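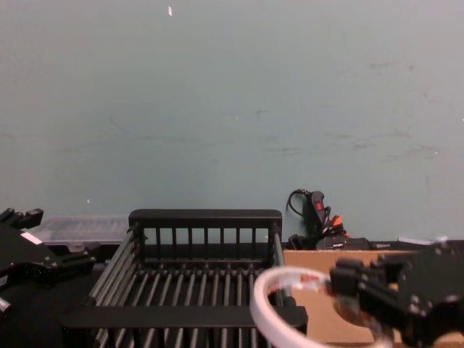 The dish rack on the bench, with a gripper either side.

Firkham Robot Club: tips from the bench
Posted Jan 16, 2020

I've been running the bench at our club for long enough now that people email me the same questions, so I'm putting my answers in one place. Most of these come from getting it wrong first! We're a two-arm team working on the washing-up task for the Staniforth Cup, but nearly all of it would do for any school or shed.

Buy the ordinary rack. We spent weeks in October designing a special one with nice wide slots, and the arms got very good at using a rack that no kitchen in the country has. A black wire one from the kitchen shop has been far more use. If your table is dark as well, lay a pale tea towel underneath before you start on the camera work (ours kept losing the rods completely).

Mark where the rack goes. Four bits of masking tape, one at each corner, and write the date on them. When you peel them off, warm them with a hairdryer for a few seconds and they won't leave that horrible grey gum behind. If they already have, a dab of cooking oil on kitchen roll, leave it five minutes, wipe, then washing-up liquid.

Practise with plastic picnic plates. I know, I know, everybody wants to use real china. We have a rule that a program has to manage 500 goes with plastic before it gets anywhere near a proper plate. The one we call Hadier got to 457 and then posted a plate straight down behind the table, so back to nought it went, and there was some groaning.

Cables. Oh, the cables. Leave a generous curve near anything that bends, and move the arm slowly by hand through its whole reach, power off, before you fix a single tie. Same goes for tubing. Hook-and-loop strips are kinder than zip ties and you can undo them when you change your mind, and you will change your mind. Label both ends of everything too. I use bread bag tags with a fine marker, which cost nothing and last a season.

Bolts work loose. I go round ours every Thursday with a hex key before anyone switches on, and put a dot of nail varnish across each bolt head and onto the plate. If the line has split, it's moved. Bright pink shows up best on black metal.

Keep a lidded plastic tub on the bench for spare screws and rubber finger pads, and a cardboard box for everything that hasn't got a home yet. Empty the box at the end of term or it becomes furniture.

Scuffs on a painted wall: a barely damp sponge with a drop of washing-up liquid, going gently, and try a low corner first. Those white magic sponges do shift marks but they'll leave a shiny patch on matt paint, ask me how I know.

Next time I'll do mugs, which are a whole other misery. If you've got a good way of getting an arm to find a handle, please send it in, and the same for anyone who's got the Retitz pads to stay stuck for more than a week.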